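Backyard ultra

A backyard ultra is a running race with no set finish line. Everybody runs the same loop, everybody starts it together at the top of the hour, and you keep on going until only one runner is left. I've done three of them and never come close to being that runner, so take what follows as a view from the back of the pack.

The rules

The loop is a little over four miles. You get 60 minutes to cover it, and whatever you have left over is yours to eat, change socks or lie down in the grass. A whistle goes three minutes before the hour, then again at two and at one, and if you aren't in the starting corral when the bell rings, you're out. Only the last runner standing is a winner, and everybody else gets a DNF (yes, even the one who came second after a day and a half!).

Skotamside

The one I know best is Skotamside, held every July on farm tracks behind the old Hamann dairy. Elvia Ibarra laid out the loop, and she put nearly all the climbing in the first mile, which I've cursed her for plenty of times. My own best there is 12 laps. Chalerm Chareonsuk and Zlata Chornovol ran together one year until four in the morning, hardly talking, and then Chalerm sat down for soup and missed the bell.
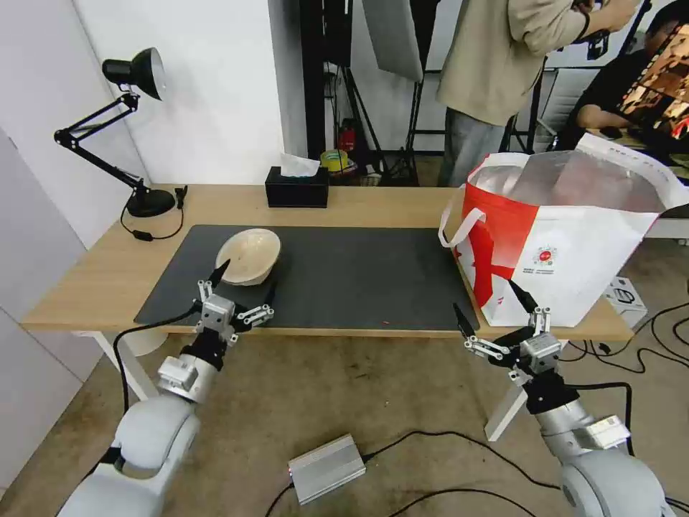
Zyanya Meléndez
Contributing editor, trail and ultra

Pacing

Most people I've run with aim for laps of 50 to 52 minutes. Go faster and you get a longer rest, but your legs stiffen up in the chair. I tried it slower at Skanov, a flatter race by the river, and spent the whole night eating cold potatoes on the walk back to the corral. Not recommended!

Night loops

Some races switch to a road course after dark. Resar does, and Skotamside doesn't, so bring a good headlamp and a spare.

Food and crew

I plan on 3,000 calories for the first half day and usually get down 2,000 of them. Eustaquio Ledesma crews for me – he fills bottles, finds my gloves and won't answer when I ask whether I should quit.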